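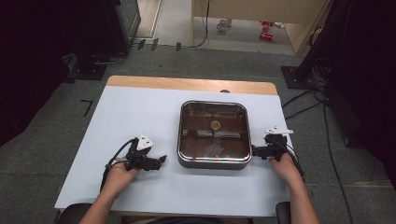
Most of the questions we get about the Grimwood planner assume it copes with anything you can put on a table. It doesn't, and the answers below try to say where it stops. Liquids are the usual sore point: a steel tray of dark brown liquid with one small yellow disc floating in it gives a depth estimator a polished rim, overhead lights reflected in the surface and a target with almost no height. Please read the perception answers before you ask about grasping.

## Does the planner need depth?

It takes depth if you give it depth. Whether you should is another matter. Over shiny metal and liquid we turn it off and run on color alone – the plans are slower, but they don't aim at reflections.

## The release notes say "handles transparent and reflective scenes." Is that true?

Fletcher Kingi wrote that line for version 31 and has since agreed to soften it. It handled the scenes in our test folder. Yours are probably different.

## How many demonstrations do I need?

We trained the current two-handed policy on 2,121. The Jetier port used 3,000 and did no better on our tests, so I would not treat a bigger number as a cure. Check your time sync first.

## Why do my left and right hand tracks drift apart?

Usually one marker plate was turned away from the camera for too long. The tracker fills the gap with a smooth guess and doesn't warn you. Set `fill_gaps: false` and look at what's left. It will be less than you hoped.

## Can it predict where a floating object will go?

No. It replans from the latest camera view. Margit Vida has a fluid model on a branch, and I have yet to see it beat plain replanning.

## Is the success score in the log reliable?

Not for floating objects. It checks that the jaws closed near the target, and jaws can close near a thing without holding it. Watch the video, or write your own check.

## When will this be fixed?

Raluca Stoica has the score rewrite down for December. I'd plan as if it won't be there.

## Where do I report bugs?

Use the tracker, with the log and your config attached. Reports that say only "it missed" get closed.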